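Section 3 - Setting up the floor pole in an office corner

204 views | 3 comments | 41 shares

Applies to the Durkano floor pole, straight version. Arm version is in Section 4. Read the whole page first, it's short.

Before you start

Pick the corner. You want a flat floor, room for all the legs to open, and a clear walk to the door. Glass partition nearby is fine. Just don't let the pole lean on it.

Look for wall switches, outlets and cables. Move the pole spot if a leg would land on a cord. Easier now than later.

CAUTION: Do not clamp anything to a glass panel or to a door handle. Not even for a minute.

Base

1. Stand the base upright on the floor, legs folded.
2. Loosen the collar. Half a turn, no more.
3. Push the collar down untill the legs are fully open.
4. Tighten collar. Hand tight.
5. Press on each leg in turn. Any rocking - slide the base a few inches and try again. Old laminate has dips in it.

Note: scuffed floor? Wipe under the feet first. Grit makes more scuffs.

Pole

6. Drop the lower tube into the base. It should go in all the way to the line.
7. Lock the lower screw.
8. Raise the upper tube with one hand, keep the other on the lower tube. Ceiling fixtures! Look up.
9. Lock the upper screw at the height you want.
10. Let go slowly. If it slips, lower it and go back to step 8.

CAUTION: Fingers. The collar and the upper lock both pinch.

Checking

11. Step back to the nearest desk and sight the pole against something you know is straight. A door frame, a partition edge. Out of line means the base is out, not the pole, so go back to step 5.
12. Swing the door all the way. It must clear the legs.
13. Roll the desk chair in and out. Same thing.
14. Run any cable along the wall if you can. If it has to cross the floor, tape it flat the whole way.

Note: keep drinks and bottles on the desks capped while you work. Water jugs can stay by the doorway as long as the walk is clear.

Moving it later

Lower the upper tube first. Always. Two people for a long move, one at the base and one at the tube. Don't drag it by the pole, the collar will work loose and then your back to step 1.

Spare feet and collars: order under part 664 from Biltdale. Fit questions go to Kiros Ambaye. Corrections to this page, Bronwyn Faulkner.
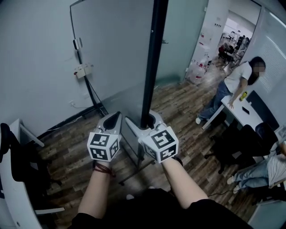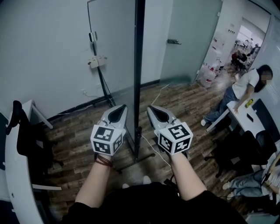 Fig. 3 - Office corner with glass partition and desk, both views.

Like (41) | Comments (3)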